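Notebook > Bench log > Tables > Smudge trials
2 comments

June, Saturday, just after lunch

Back on the pine tabletop for the Husthorpe order, and the dark marks are still bugging me. Keegan Girard reckons graphite, Sekar Purba reckons plain old dirt off somebody's sleeve, and I've been going back and forth between the two all morning (with a sandwich in the middle, well away from the wood, before anyone asks!).

What I know so far: they're on the face we want to show, some of them are streaky and some are just soft round smears, and they've gotten down into the grain. I ran a dry fingertip over one of the faint ones first thing and my finger came up gray, so at least part of it is loose. I've quit doing that now. Skin grease on bare pine is asking for trouble later when the finish goes on.
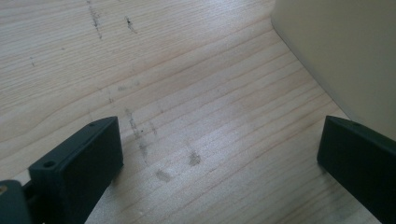 So the plan is to go gentle first and only get mean if we have to. White eraser to start, the soft block kind, working along the grain and brushing the crumbs off with the wide paintbrush so they don't get ground back in. If it's pencil that should lift most of it. If it just smears I'll stop right there and call it dirt, and Sekar wins.

Next up would be a barely damp rag, wrung out hard. Water will raise the fibers a bit, so whoever does that has to plan on a light hand sand afterward - and do the whole top, please, or we'll end up with a patch that takes the oil differently. We did exactly that on the Marora bench and I could find the spot from across the shop with the lights off. Well, nearly.

Last resort is the sander. I don't love it. Pine is soft between the growth lines and it's so easy to dig a little dish chasing one stubborn mark. Hand block, long strokes, keep moving, and stop well short of 600 or the oil will just sit there on the surface looking sorry for itself.

Other stuff while I have the pen out. The tin of Samum oil is down to the last couple of inches, and I put in for another with Kwok, order 458. The rag bin needs emptying before anybody oils anything. And can we please keep the marking pencils in the drawer? I found one rolling loose on the bench again, which I suppose is a point for Keegan.

Want to look at the top again late in the day when the light comes in low, the midday sun washes half of it out and I don't trust my eyes. Eraser test goes on the faintest smear first, results on the next page.

Last updated: Saturday, 2:10 pm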